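Subject: Re: [hodine-home] Paper or scans for household records?
Date: Saturday, October 28, 2023

Hello all,

I read the question from last week twice, and I would like to answer it properly. I quote the part that I answer to:

> We moved to Clarnar in the spring and I still have four boxes
> of papers in the hall. My idea is to scan everything and throw
> the paper away. Has anyone on the list done this completely?
> And if yes, do you regret it? I am mostly afraid of tax papers
> and of the guarantee slips, which fade so quickly.

I have done it, but not completely, and I regret one part of it.

Two winters ago I scanned 907 pages in one month. It was December, the weather was bad, and I had the time. I gave every file a name with the year first, then the sender, then one word for the contents. This was a good decision and I would do it the same way again. When I search for "Herano" I find all the papers about our heating boiler, from the first offer to the last repair bill, in the right order.

What I regret is that I threw away the paper on the same day. Later I found that 32 of the pages were scanned with the corner folded over the date or over the amount. On a letter from an aunt it does not matter. On a receipt it matters very much, and the shop would not accept it when the washing machine broke. So my advice is to keep the paper for one full year after the scan, in a box with the date on the lid. When the year is over and you did not need to open the box, it can go. 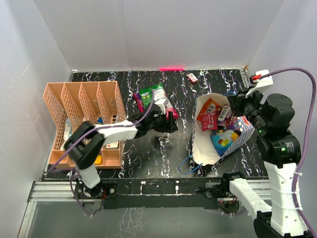 About the tax papers I am more strict. I keep them on paper as long as the tax office in my state can ask for them, and then two more years for my own peace. They do not need to be pretty and they do not need a cabinet. For the papers of the current year I like an open desk organizer with slanted compartments, where the dividers become higher toward the back, because then you can see the top edge of each folder and you notice when one becomes too thick. I use one compartment for income, one for the house, one for health and one for things I must still answer. In January the contents move to a flat box and I begin again.

The guarantee slips are a different problem. You are right that they fade. The thin shiny paper does not like sun or warm rooms, and also not the plastic sleeves that many people buy for it. I lost the receipt for a vacuum cleaner this way, it was 147 dollars and the slip was completely white after one summer in a sleeve. Now I make a copy on normal paper in the same week, I staple the slip behind the copy, and I write the name of the shop and the date by hand at the top. If the shop can send the receipt by email, I ask for this too.

For four boxes I would not try to finish in one weekend. Take 30 minutes each evening and stop when the time is over, even in the middle of a pile. I was tired when I made my mistakes with the folded corners, I am sure of it.

One question from my side. The copy shop Chaudhary on the main street offers to scan whole boxes, and it is not expensive. Has somebody here used it for private papers? I would like to know if they give the pages back in the same order, and if they delete the files afterward.

With kind regards from the north end of Hodine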